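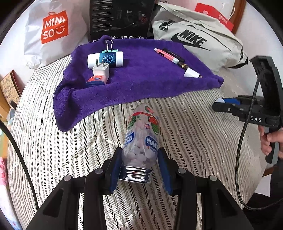

Tia Hartley reckons we should have bought one gripper outright and skipped the hire service completely, and that a pair is wasted on anyone doing single object pick-ups. Fair point, comes back in section 4. The rest of the group doesn't agree.

# Torkico hand-held gripper hire: project report

Group: Defne Avcı, Seidu Annan, Tia Hartley, Ekua Zakaria
Supervisor: Renata Chmielewska
Draft for March hand-in

## 1. What we set out to do

Review the Torkico hire service for student use. Is it any good for collecting grasping demonstrations without a lab, is it worth the money, would we tell next year's group to use it. NOT a review of the learning side, the Appiah group are doing that with our recordings and will report seperately.

Had the pair for three weeks. Everything recorded at home on ordinary bedding and towels, ordinary stuff on top: sweets bottle, pens, highlighter, a plug adapter, whatever was lying about. Soft surfaces were Renata's request. Last year's group only used desks.

## 2. What you get

- two hand-held grippers, cabled
- carry case (foam inserts, one already torn)
- printed quick start, four languages
- login for the upload page
- phone support, mornings only

No spare finger pads. We asked. They're extra.

## 3. Using it

Setup was quick once Seidu found the right page of the quick start, the pairing step is on the back for some reason. First evening mostly lost to that.

Grip: the padded fingers are the best bit. Smooth plastic bottle full of sweets held fine between them, even tilted, and we'd expected that one to be trouble. Pens are harder. You come in at a shallow angle and the fingers push the towel up in front of the pen, then you're gripping towel. Ekua's trick was to come straight down and press slightly before closing. Works on the highlighter too.

Adapter: awkward. Prongs catch in the terry. Two of us gave up on it and did the bottle again.

Cables: main complaint from everyone. Thick, and they hang where you want to move. With one person on each gripper you end up talking the whole time about who goes over and who goes under. Longer takes were noticably worse for this. We started looping the cable out to the side before each take, helped a bit.

Weight OK for ten minutes or so. After that wrist. Defne swapped hands, Tia just took breaks.

Upload page is slow but it did resume after the wifi dropped, so no data lost there.

### Results

| | Takes |
|---|---|
| Recorded | 131 |
| Rejected by upload page | 9 |
| Accepted | 122 |

The rejected ones all came back with the same message, "tracking incomplete", no detail. Emailed support. Answer was to keep the gripper moving less suddenly, and to have more things in view that don't move. We stopped tidying the background after that and had no more rejections in the last week. Can't say for certain that was the cause, we also got slower and steadier by then.

## 4. Hire or buy

Tia's argument: hire cost for a whole term gets close to the price of a single unit, and most of our takes only needed one hand. True for the bottle and the pens. Not true for anything folded. Towel corners need one gripper holding while the other pulls and we'd have dropped that whole task with a single unit.

Defne also looked at Sudska, who sell but don't hire. No support included and you sort out your own upload. Sarkow never replied, left out.

Our view (3 to 1): hire for a short project, buy if the department wants it every year.

## 5. Would we use it again

Yes with changes. Want:

- a lighter cable or at least a clip for it
- spare pads in the case
- rejection messages that say which part of the take failed
- afternoon phone support, we have lectures in the morning

## Still to do

- Ekua to add cost table
- Seidu to check pad replacement price
- Return case to Torkico before noon on the last hire day, late fee otherwise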